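Grunbridge Community Workshop
Monthly walk-through, ground floor and mezzanine
Month: May
Walked by: Daryna Hladun
Second signature: Kha Phan

Exits and stairs
Front door opens fully, closer adjusted: OK
Rear door push bar: OK
Mezzanine handrail: loose at the third bracket. Kha tightened it during the walk. Check again next month.
Exit signs lit: OK, all of them
Stair treads: OK. Grip tape on the top step is worn at the corner.

Fire
Extinguisher by the kiln room: gauge in green, tag current
Extinguisher by the office: gauge in green, tag number 2786 doesn't match the log, which says 3553. Josiane Bailly to correct the log.
Kiln room smoke detector: tested, OK
Oily rag can: lid closes, but it was full. Empty it every Friday, not when someone remembers.

Electrical
Panel clear for 32 inches in front: NO. Two boxes of Drosto floor cleaner were stacked there again. Moved to the supply closet.
Extension cords: one with cracked insulation, cut up and thrown out
GFCI outlets at the sinks: tested, OK

Comment from Daryna: the panel has been blocked on three walks in a row. I would like a painted line on the floor there. Tape does not hold up to the mop.
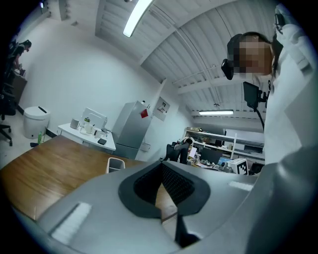
Clothing and personal gear got more comments than anything else this month. The rule sheet by the door still only talks about shoes and eye protection, and people read it that way. Long sleeves like the white ones in the photo are fine at a table, but they need to be rolled above the elbow or buttoned tight before anyone goes near the drill press or the lathe. The same goes for straps, lanyards and hood strings. Hagos Alemneh is rewriting the sheet and will have it up before the next walk.

First aid
Cabinet stocked: short on medium bandages and burn gel
Eye wash station: flushed for 5 minutes, ran clear
Emergency phone list: OK, but Soon-im Ham's number is the old one

Open items
Log correction, Josiane
Floor line at panel, Daryna to get paint
Rule sheet, Hagos
Bandages, burn gel and phone list, Soon-im
Grip tape, top step, Kha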